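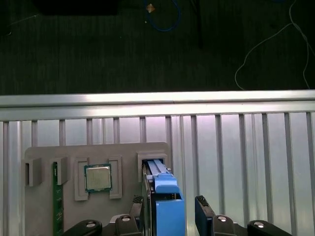

Notes by Akosua Akolgo
Zeleke Technical Institute, Bench Hardware, Unit 13
Last revised May 27, 2026

Part 1. Before the parts go in

The session covers two installs, the processor and the memory. Both go into a bare board that is already mounted in a desktop tower. Drives, power supply and expansion card stay where they are.

Store loose parts standing up in the holders. The processor goes in the square bracket, held by its edges, and memory goes in the slots beside it. Parts laid flat on the rail get swept off by sleeves and cables. If you take a part out and decide not to fit it yet, put it back in the holder.

Hold a processor by two opposite edges. The metal top can be touched, although fingerprints should be wiped off before thermal paste goes on. The contact side should not be touched at all. Memory is held by the short ends, away from the gold contacts.

Wrist straps are in the Haltska drawer. Clip the strap to bare metal on the case, not to a painted panel.

Lay the tower on its side with the open side up. Check the following before you start:

Power cord out of the wall, and the power button pressed once to drain what is left.
Socket lever up and retention frame open.
Memory slots empty, with nothing resting in them.
Cables clear of the socket and of the memory slots.

The last check is the one most often skipped. Cables from the drive bay and the power supply cross the case, and a loop that looks out of the way can drop when the case is nudged.
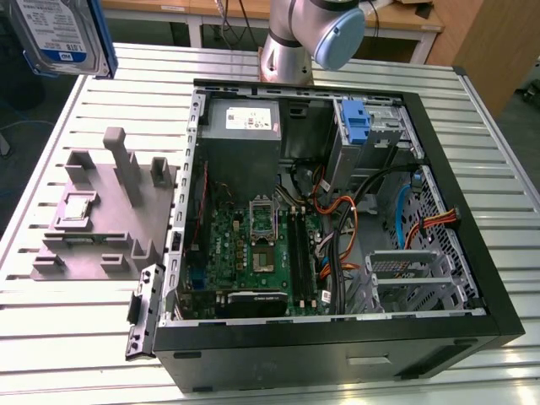
Iddrisu Sowah asked whether the graphics card should come out first to make room. It doesn't have to on a case laid out like the Unit 13 tower, he was told, but if your hand is resting on the card while you work, take it out. He also wanted to know if the drive cables could be unplugged. They can. Label both ends and write it on your sheet.

Anyone who has done the Mimell build in November will notice that the order is the same: processor, then memory, then a visual check, then power. Fitting memory first is not wrong, but it puts a tall part next to the socket while you are still lowering the processor.

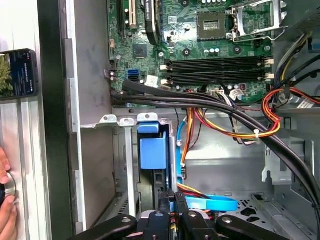
Part 2. Seating the processor and memory
Lamisi Laryea, lab section, room 932

1. Look at the socket under the lamp. The contact grid should look even from every angle. If one spot catches the light differently, stop and call me over.

2. Find the corner mark on the processor and match it to the mark on the socket. Lower it straight down. It needs no force, and it must not be slid or rocked.

3. Close the frame, then the lever. The lever is stiff on the last part of its travel and that is normal.

4. Open the latches on the memory slot you are using. Line up the notch, then press on both ends of the module until the latches close.

5. Look over the cables again. Tighten or replace a zip tie if the bundle has shifted toward the slots.

Write the slot you used on the check sheet and leave the side panel off. Abena Boateng signs sheets at the front bench.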